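La conservación de los archivos parroquiales de Bresach: notas de un segundo año de trabajo

Publicado en: Cuaderno de archivo

El presente texto recoge, con algo de retraso, el estado en que se encuentra la ordenación del fondo parroquial de Bresach. Varias personas que consultan este cuaderno han solicitado información sobre los criterios seguidos y sobre el calendario de acceso a los libros, y procede responder de manera conjunta.

El fondo comprende 409 unidades, entre libros sacramentales, cuadernos de fábrica, expedientes matrimoniales y correspondencia. La mayor parte permaneció hasta hace dos años en la sacristía, en un armario adosado al muro norte. Las condiciones de aquel emplazamiento no eran adecuadas. La humedad había afectado sobre todo a los legajos del estante inferior, y en ellos se concentra el deterioro más serio: manchas de agua, cosidos vencidos y, en los expedientes del siglo XVIII, pérdidas de soporte en los márgenes.

El traslado a la antigua escuela de niñas se completó en septiembre. Corresponde agradecer a Faustino Serrano la cesión de las dos salas de la planta alta, así como su paciencia con un horario de mudanza que se incumplió en repetidas ocasiones.

Criterios de ordenación

Se ha optado por respetar la procedencia de los documentos. Los libros de bautismos, matrimonios y defunciones forman la primera serie y siguen un orden cronológico estricto. La segunda serie reúne las cuentas de fábrica. La tercera, que es la más irregular, contiene los papeles de la cofradía de Solís, incorporados al archivo parroquial cuando la ermita quedó sin culto.

Esta última serie ha planteado dificultades particulares. Los cofrades numeraron sus cuadernos en tres momentos distintos y con tres sistemas distintos, de modo que un mismo cuaderno puede llevar el número 7 en la cubierta, el 12 en la primera hoja y una letra en el lomo. Shaimaa El Fassi ha elaborado una tabla de equivalencias que recoge todas las signaturas antiguas junto a la nueva. La tabla podrá consultarse en sala y se ruega a los investigadores que citen siempre la signatura moderna, con la antigua entre paréntesis cuando figure en publicaciones anteriores.

El libro de 1859

Merece mención separada el libro de cuentas iniciado en 1859. Durante mucho tiempo se dio por perdido, y así consta en el inventario mecanografiado que manejaban los párrocos. Apareció entre los papeles de la cofradía, encuadernado con un cuaderno de limosnas que nada tiene que ver con él.

Su interés reside en las partidas menores. Junto a los gastos previsibles de cera, aceite y reparación de tejados, el mayordomo anotó el pago a un relojero de Wiseo por el arreglo de la maquinaria de la torre, así como una larga disputa con el carpintero acerca del precio de los bancos. El asunto de los bancos ocupa 41 asientos - una desproporción notable en un libro por lo demás muy escueto - y termina sin que pueda saberse quién tuvo la última palabra, puesto que faltan las hojas siguientes.

Brahim Abdelaziz ha transcrito la primera mitad. La transcripción conserva la ortografía original y desarrolla las abreviaturas en cursiva. Quedan por resolver algunas lecturas dudosas, en particular los apellidos de los jornaleros, que el mayordomo escribía de oído y rara vez dos veces de la misma forma.

Respecto a la encuadernación, se ha decidido no separar los dos cuadernos. La unión es antigua y forma parte ya de la historia del volumen. Se limpiará el lomo, se consolidará la costura y se confeccionará una caja a medida. 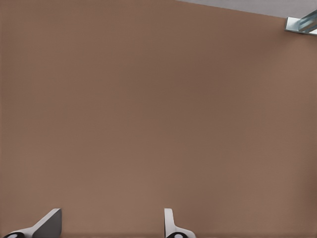
Materiales y mobiliario

Las cajas de conservación se han encargado a Grutura, en cartón de pH neutro y en tres formatos. El primer envío cubre la serie sacramental completa. El segundo se ha retrasado y, entretanto, las cuentas de fábrica permanecen envueltas en papel barrera dentro de sus carpetas antiguas, solución provisional que no conviene prolongar más allá del invierno.

Rainer Kohlhase visitó las salas a petición nuestra y recomendó mantener la humedad relativa por debajo del cincuenta por ciento, con oscilaciones diarias mínimas. Sugirió además retirar las estanterías del muro exterior una distancia de 40 centímetros, medida que se ha aplicado ya en la sala pequeña. En la grande habrá que esperar a que se revise la instalación eléctrica, cuyo trazado obliga por ahora a dejar los muebles donde están.

Acceso y consulta

La consulta se realizará por las mañanas, de diez a una, previa solicitud por escrito. En la solicitud deberán constar el nombre del interesado, el objeto de la investigación y, si se conoce, la signatura. Los libros sacramentales con menos de cien años de antigüedad quedan excluidos de la consulta directa; en esos casos se expedirá certificación a los familiares que acrediten su condición.

Se permite el uso de lápiz y de ordenador portátil. La reproducción fotográfica sin flash está autorizada para las series primera y segunda. Los papeles de Solís no podrán fotografiarse hasta que concluya su limpieza, tarea de la que se ocupa Shaimaa Ramadan y que se encuentra casi a la mitad.

Quienes conserven en sus domicilios recibos, estampas o correspondencia de la cofradía pueden ponerse en contacto con el archivo. No es necesario ceder los originales: basta con autorizar una copia, que se incorporará a la tercera serie con indicación de su origen. La próxima entrada de este cuaderno incluirá la transcripción de los primeros asientos sobre el pleito de los bancos y una relación provisional de los mayordomos de la parroquia.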